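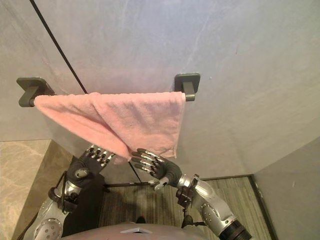
Mehrangiz Daneshvar
Some of you asked how it went with buying the unit in Plornside. I will write it in pieces because my lunch break is short. I am not an agent or a lawyer. I am a person who bought one time, in her second language, and made notes.

Mehrangiz Daneshvar
First, the word "unit". In my first month of looking I thought unit and apartment and flat were three different things with three different laws. They are mostly the same thing. What matters is whether it is strata, and what the strata does with your money.

Mehrangiz Daneshvar
Strata means you own the inside of your home and share the rest with the neighbours. Roof, stairs, driveway, the big pipes. You pay levies every quarter. Mine are $1315. The advertisement said "low levies", and I have learned that low is a feeling.

Mehrangiz Daneshvar
So please ask for the levy in dollars, and ask if it is per quarter or per year. One agent gave me the number with such a fast voice that I wrote it down as yearly. I had a very happy evening with my spreadsheet and then a bad morning.

Mehrangiz Daneshvar
Ask also for the last two years of meeting minutes. They are boring to read and I recommend them strongly. In the minutes of a building I liked very much, on Karabulut Street, the word "membrane" was in every meeting. I had to look it up. It is the waterproof layer under the balcony tiles.

Mehrangiz Daneshvar
That building had a plan to replace all the balcony membranes and not enough money in the capital works fund. The owners would pay a special levy. The agent did not mention it at the inspection, and when I asked by email he answered "all buildings have maintenance". Which is true.

Mehrangiz Daneshvar
I didn't make an offer there. I was sad for two weeks, it had a lemon tree.

Mehrangiz Daneshvar
Now pre-approval. I did it with Cenora, a small lender my cousin used. They said four business days and it was eleven. I don't complain, the person on the phone was kind and repeated things when I asked. But I lost one place while I waited, so do this before you fall in love with a kitchen.

Mehrangiz Daneshvar
Pre-approval is also not a promise. I understood it as a promise! They look again when you have a real property, and they send a valuer. If the valuer says a smaller number than your price, you must find the difference yourself.

Mehrangiz Daneshvar
They may also ask for every account you have. I had an old account with $4 in it from when I was a student, and I had to send three months of statements for it. Three months of nothing happening, four dollars each time.

Mehrangiz Daneshvar
Next, inspections. The open homes here are thirty minutes, often less. Everybody walks in the same direction, like in a museum. I started to go against the direction, laundry first, because then I could stand alone and listen.

Mehrangiz Daneshvar
What I did at each open home, after I learned a little:
Turned on a tap and let it run.
Opened the cupboard under the sink and smelled.
Looked at my phone signal in the bedroom.
Asked where the bins go.

Mehrangiz Daneshvar
The bins question is better than it sounds. One agent didn't know and asked the seller, and the seller told us a long story about a neighbour, and from the story I learned more about this building than from the contract.

Mehrangiz Daneshvar
Go back at night too. The place I bought, I visited at 9 in the evening and again at 7 in the morning, just standing on the footpath with a coffee. I felt like a thief. A man with a dog asked if I was lost, and now he is my neighbour from number 3.

Mehrangiz Daneshvar
Building and pest report: I used a company called Bustau. The report was 38 pages and I was frightened by page two. Everything in it is called a "defect". A door that touches the carpet is a defect. I telephoned the inspector and asked him, if it was your sister buying, which of these would you tell her? He laughed and gave me two.

Mehrangiz Daneshvar
The two were: the exhaust fan in the bathroom blows into the ceiling space and not outside, and there is an old hot water system near the end of its life. I got a quote for both and my conveyancer used this to ask for a reduction. We got some of it. We didn't get all.

Mehrangiz Daneshvar
About the conveyancer. Choose this person before you make an offer. I was searching for one at night on my phone with the contract already in my inbox, and that is not a good way to choose. I was lucky with mine. She charged extra for searches and certificates, one was $165, but she told me each time before.

Mehrangiz Daneshvar
I asked her to explain "cooling off" three times. In my case I had some business days after signing when I could change my mind and lose a small part of the price. At auction there was no cooling off at all. The rules are different in each state so please ask your own person, not me.

Mehrangiz Daneshvar
Auctions, then. I went to six and I bid in one. For people who learned English as adults: the auctioneer's English is another language. "It's against you, madam" means that the other person has bid more. I thought he was telling me I had broken a rule.

Mehrangiz Daneshvar
Before the one where I did bid, I wrote my limit on my hand with a pen. I stopped when we passed it. Then the other couple stopped $1000 later, and for a month I thought about this one thousand dollars when I brushed my teeth.

Mehrangiz Daneshvar
But I think now that they had also a limit on their hand, and I don't know how far it was. Maybe I would push them another forty. You can't know it from outside.

Mehrangiz Daneshvar
The place I bought was private treaty, so no auction. The price guide was a range. I offered in the lower half, in writing, with the conditions I wanted (finance, building and pest) and a longer settlement. The agent told me later the sellers cared more for the longer settlement than for the last few thousand, as their new house was not finished.

Mehrangiz Daneshvar
So ask this: "What settlement period would suit the sellers?" It costs nothing and it sounds polite. I practised the sentence in the car.

Mehrangiz Daneshvar
Costs I forgot in my first budget: lender's fee for registering the mortgage, adjustment of council rates and water (you pay back the seller for the part they already paid), locksmith, the mail redirection, and a lift booking deposit in my OLD building. I had to pay to leave.

Mehrangiz Daneshvar
Also insurance. The strata insures the building, but not my things, and depending on the policy maybe not my carpet or my blinds. I rang up and asked about each item. The woman said people don't usually ask about blinds.

Mehrangiz Daneshvar
The final inspection before settlement: do it, even if you are tired. At mine the dishwasher was gone. The contract said dishwasher included. I took a photo of the hole and sent it to my conveyancer from the kitchen floor, and by the next afternoon there was a dishwasher again. A different one. It is fine, it is a bit loud.

Mehrangiz Daneshvar
Settlement itself is a very small event. I expected to sit in a room and sign with a nice pen. It happened on a computer somewhere at 2 in the afternoon while I was at work, and I got a text message with one spelling mistake. Then I collected the keys from the agent and she gave me a candle.

Mehrangiz Daneshvar
It was April when I started looking and I had the keys before Christmas. My sister says this is fast. My mother says in her time they bought a house in one weekend from a man they met at a wedding.

Mehrangiz Daneshvar
Somebody asked in my messages if I would use a buyer's agent next time. I don't know. For an auction maybe yes, because of my face. I can't hide anything on my face.

Mehrangiz Daneshvar
And somebody else asked if it is rude to ask the selling agent "why are they selling". It's not rude here, everyone asks. But the answer is nearly always "upsizing", "downsizing" or "relocating", so I don't know how much it helps.

Mehrangiz Daneshvar
If you are looking in Plornside now, the streets behind the library are quieter than the map makes you think, and the ones near the oval have no parking when there is sport. I can share my spreadsheet, it has a column for levies per YEAR now. Write me a message and tell me your email.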